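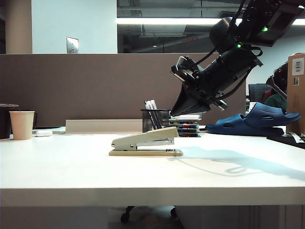 How to Clear a Jammed Desk Stapler

Most jams in a standard desk stapler come from one bent staple stuck at the front of the channel. You can usually clear it in a few minutes with things already in the drawer. These steps are for full-strip staplers that open from the top. Electric models and long-arm booklet staplers come apart differently and are not covered.

What you need

A pair of tweezers or needle-nose pliers
A straightened paper clip
A dry cotton swab
A fresh strip of staples in the right size

Step 1. Open the top

Hold the base flat with one hand and pull the top arm up and back until the staple channel is exposed. On some models, including the older Lekby ones, you have to press a small tab at the rear first. If it feels stiff, press the tab again before you pull harder.

Step 2. Take out the loose staples

Draw the spring-loaded pusher back and tip the stapler over a sheet of paper. Whatever isn't stuck will slide out. Keep the strips that are still straight and throw out short pieces of two or three staples, which tend to twist when they reach the front.

Step 3. Remove the bent staple

Look into the slot at the front of the channel. Grip the jammed staple with the tweezers and pull it straight down and out. If only a leg is showing, push from the inside with the paper clip until there is enough to grab. Keep your fingers away from the slot — the blade that drives the staple sits right behind it.

Two staples are sometimes wedged together. Work on the front one first.

Step 4. Clean the channel

Run the cotton swab along the full length of the channel and around the pusher. Skip the oil. It collects dust and leaves spots on paper.

Step 5. Reload and test

Lay in one strip with the legs pointing down, let the pusher come forward, and close the top until it clicks. Test on two sheets of scrap paper. The first press may come out blank, so press again before opening it back up.

If it jams again

Check the staple size. Most desk staplers take 26/6, and the size is printed on the box. Then try fewer sheets. If the legs fold unevenly on the back, look at the small metal plate at the front of the base. It turns between two settings and can get stuck halfway. Push it up from underneath, rotate it, and let it drop into place.

A stapler that still jams after 5 test presses probably has a worn blade or a weak spring, and a replacement will cost less than the parts.

Written by Teresa Jakubowski. Last updated May 2020.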